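Ticket 105: Office phones dropping calls at the Istport end
Status: Resolved
Opened by: Helge Granström
Assigned to: Yevhen Didenko

Helge, first entry

Hi Yevhen, me again, sorry! The desk phones have started dropping calls and it's driving us all up the wall. It happens on incoming and outgoing, doesn't matter who we're talking to, and there's no beep or crackle first. The line goes silent, the display still says we're connected, and then after a bit the phone gives up and goes back to the clock.

I've been keeping a bit of a tally (I know you'll ask) and I'm fairly sure it's always after the call has been going for a while. Quick ones are fine. The long ones with the Zetport depot are hopeless, I've had to ring them back mid-sentence so often that they now answer with "where were we".

What I've tried so far: turned my phone off and on, swapped the handset lead with the one from the spare, and swapped the whole phone with the one in reception. Reception now drops calls on my old phone and I drop calls on theirs, so I've achieved nothing except a lot of crawling under desks.

Yevhen

Thanks Helge, the swapping is useful, it means I can stop thinking about the handsets. Could you do me a favour and time a few? Ring my mobile from the desk phone, put it down somewhere and see when it goes. I'll leave mine on the side too. Also, is it only the desk phones, or does the app on your laptop do it as well?

Helge

Right, done. I rang you three times before lunch (thank you for humming). Every one of them went at 19 minutes, give or take my slow thumb on the stopwatch. The laptop app was perfectly happy for well over 36, at which point I got bored and hung up on you.

I took my phone off the desk and had it in the meeting room, in case it was something about the socket by my window. Same thing in there, same 19 minutes. So you can cross sockets off as well.

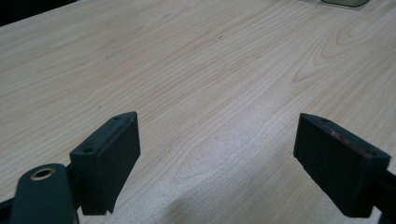
Table top in the meeting room, pale wood grain.

I also found the little booklet that came with the Hondeck box and it's no help at all, it's mostly about how to screw it to a wall. There's a page on lights. Ours has 2 green ones and neither of them blinks, which according to the booklet is normal.

Yevhen

Always the same length of time is the best thing you could have told me. If it was a bad cable or a busy line it would be all over the place. A fixed time nearly always means something is counting down and closing the call when it gets to the end.

What ought to happen is that the phone system sends a little "are you still there?" message partway through a call, and your phone answers it. If the answer doesn't come back, the system assumes you've wandered off and shuts the call. Your laptop app goes out over a different route, so it wouldn't be caught by the same thing.

Did anybody change anything on the Hondeck lately? I can see its settings were saved in September but there's no note with it.

Helge

Ah. That might be us – or rather it might be Vakulenko, who came to put in the new broadband. I remember the engineer asking if he could "tidy up" the box while he was at it and I said yes, as you do. He was only here half the morning and the phones were fine that afternoon, but then I don't suppose any of us made a long call for a good while after. It's our quiet spell.

Yevhen

Found it. There's a setting on the Hondeck that's supposed to help phone calls through by rewriting bits of them on the way past. It had been switched back on, and it was mangling those "still there?" messages so your phones never got one they could answer. I've turned it off and restarted the box. You'd have lost everything for a couple of minutes at ten past four, sorry if you were in the middle of something.

Can you restart all the desk phones, please, reception included, and then do the long call again?

Helge

All restarted. I rang Zetport this time and made them talk to me about pallet labels for over 36 minutes and it did not drop! I'd quite like those minutes back, but still. Reception has done one as well and hers was fine.

One tiny thing, my speed dials have vanished since the restart. Is that something you can get back or do I type them in again?

Yevhen

They're saved on the system, so they should come back by themselves overnight. If they're still missing when you get in, reply on here and I'll push them out by hand. I've put a note on the Hondeck settings page asking people to leave that option off, and emailed Vakulenko the same.

Helge

Speed dials are back, all in the wrong order but they're there. Happy for you to close this one. Thank you!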